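Setting up your tax withholding in Trirgate – part 3 of the guide

Before you start, have your last pay stub handy. I set mine up over lunch and it took me 17 minutes, most of it hunting for a password.

1. Open Trirgate and pick Household, then Withholding.

2. Type in your gross pay for one pay period. Use the number before anything comes out, even if it makes you a little sad to look at it!

3. Choose how often you get paid. If you're on the Vergara payroll plan, pick "Imported" and skip to step 5.

4. Enter the federal tax withheld so far this year. It's usually in the year-to-date column – mine was hiding on the second page.

Caution: don't press Recalculate until every box is filled. I did, and Trirgate treated my blanks as zeros and told me I owed a fortune.

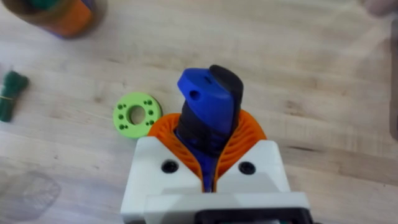 5. Add your dependents and any second job. The second job screen (it's called Collar in the menu, don't ask me why) wants its own pay stub. I color-code my entries here, and two colors are plenty. Blue and black, like the thing held up between those orange fingers, would do nicely: blue for my main job, black for the side work.

6. Press Recalculate. You'll see a suggested change per paycheck. Mine came out to $47, which I could live with.

7. Save a copy as a PDF before you close the window. Drafts disappear after 8 days.

Note: Trirgate doesn't send anything to your employer. You still have to hand in a new withholding form yourself, and it may take a paycheck or two to show up. I go back in November and run steps 2 through 6 again.

State taxes are in part 4.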